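How to Clean the Dust Out of an Old Desktop PC

My home office is one of those rooms where dust seems to arrive by mail. Between the dog, the heating vent and a rug I should have thrown out years ago, the computer under my desk breathes in a good deal of fluff, and by January the fans are usually loud enough to hear from the kitchen. Cleaning it is a pleasant sort of chore once you've done it a time or two, and it takes me almost 60 minutes with a cup of coffee going.

What you'll need

A Phillips screwdriver
A can of compressed air, or a small electric blower
A soft, clean paintbrush
Cotton swabs and a little rubbing alcohol
A saucer or muffin tin for the screws (I like the muffin tin)

Step 1: Shut everything down

Turn the computer off from the menu, switch off the power supply at the back, and pull the plug. Then hold the power button in for 10 seconds. Take a picture of the cables with your phone before you unplug them, particularly the audio ones, which all look alike to me no matter how many times I do this.

Step 2: Open it up

Carry the tower somewhere with good light and room for your elbows. Most side panels are held on by two or three screws along the back edge, and then the panel slides toward the rear and lifts away. Lay the case down with the open side up, and touch the bare metal of the chassis now and then as you work.
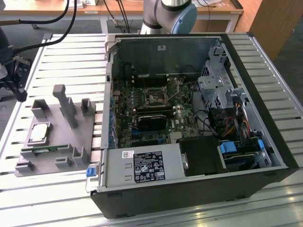 Step 3: Blow out the dust

Start at the top and work your way down, using short bursts and keeping the can upright. Hold each fan still with a fingertip while you blow on it – they'll spin like mad otherwise, and that isn't kind to the bearings. Keep the nozzle about 6 inches back from the board. If there's a socket with no chip in it, keep brushes and fingers well away, as the contacts are very easily bent.

Step 4: Brush the stubborn spots

The paintbrush is for whatever the air left behind, mostly in the corners and along the fins of the heatsinks. Go gently, and use a swab with a touch of alcohol on greasy fan blades. Let it all dry before moving on.

Step 5: Wash the filter

If your case has a foam or mesh filter, rinse it under the tap and leave it on a towel overnight. I've put mine back damp exactly once.

Step 6: Close up and test

Slide the panel back on, plug in the cables using your phone picture, and turn it on. Listen for a minute or so. A ticking noise usually means a cable is brushing against a fan, so unplug it again and tuck the cable out of the way.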